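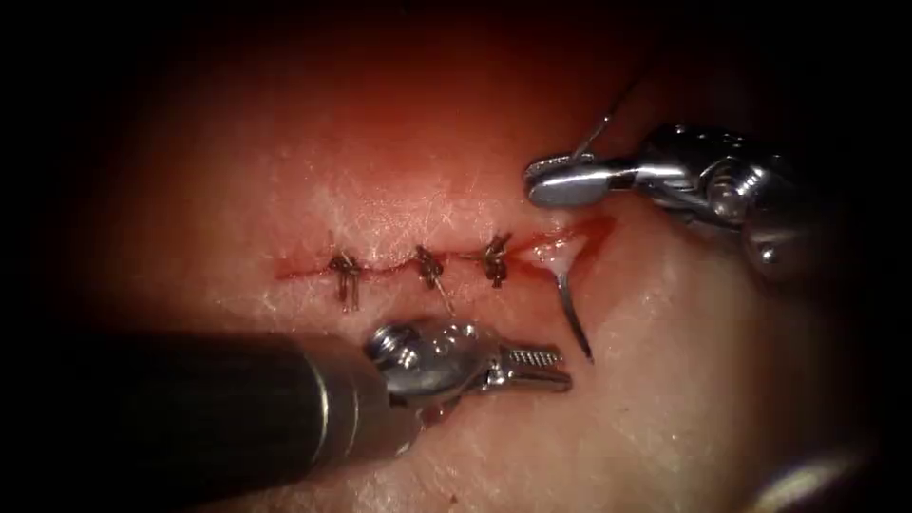 Suturing on the tissue pad with the Trosteo kit: three knots in place, needle at the open end of the cut.

Progress report to the Bondora fund
Wed 7 November
Prepared by Lauri Turunen

Dear all,

Thank you again for your patience over the summer, and for the kind note that came with the second payment. I promised a proper account of how the Trosteo kit is doing in our training lab, and I'm afraid it has grown a bit longer than the two pages you asked for. There has been a lot to tell!

You will remember that the grant was to help us decide whether Trosteo, the two-arm bench kit sold by Laitinen, is good enough to build a suturing course on. We have had it on the bench since July. In that time Jarmo Pesonen and I have logged 2,239 needle passes on it, and of those, 2,226 were saved with complete recordings from start to finish. The missing 13 all come from one morning when the storage drive filled up and we didn't notice until lunch. Jarmo has since set a warning on it, so I don't expect to report that again.

Most of the work has been interrupted sutures on a straight cut, because that is what our trainees meet first. The routine is simple enough to describe. One instrument carries the needle, the other steadies the edge and looks after the tails, and they trade jobs as the stitch goes through. What takes the time is the trading. In July a full knot took us so long that I was a little embarrassed to write it down (it's in the appendix, if you must). We are much quicker now, and the knots sit flatter, though Jarmo's are still better than mine and he is too polite to mention it.

The grasping jaws deserve a good word. They hold the needle firmly and the serrations have kept their bite through all those passes. The wrist joints are smooth as well, with one exception: the lower arm developed a slight catch when turned all the way over. Laitinen sent a replacement joint within the week and talked us through fitting it over the phone, which I thought was very decent of them.

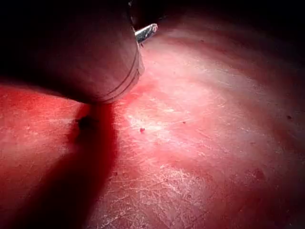
Lighting has given us more trouble than the mechanics. The kit's own lamp is strong in the middle and drops off quickly toward the edges, and the views we get from close to the arm differ a great deal from the one over the work. Colors shift, shadows fall where you'd rather they didn't, and shiny metal throws glare back at you. We tried the Vovevov diffuser, which clips over the lamp and costs 520 euros, and it does help with glare. I am not yet convinced it helps enough to justify buying one for every bench - we have it on loan until the end of the term and would like to give it a fair trial before deciding.

The manual is the other weak point. It covers setting up well and then more or less leaves you alone, so we have been writing our own notes as we go. There are 12 short sheets so far, and the two trainees who tried them got through their first stitches without either of us stepping in. If Bondora has no objection, we would be glad to share the sheets with the other labs you support.

As for money, we are inside the budget on everything except tissue pads. We go through them faster than planned, mainly on account of wanting a fresh cut for each recording, and I'd like to move a little over from the travel line to cover it. Could you let me know whether that needs a form or whether a yes by email is enough?

Next we turn to running sutures, and after that to letting a small group of trainees work with the kit on their own for a few sessions. My own feeling is that the kit will earn its place, provided Laitinen can promise spare joints at a steady price. Jarmo has asked them for this in writing and we are waiting to hear.

You are warmly invited to come and try a stitch yourselves. The coffee is decent and the chairs are new.

With best wishes,
Lauri Turunen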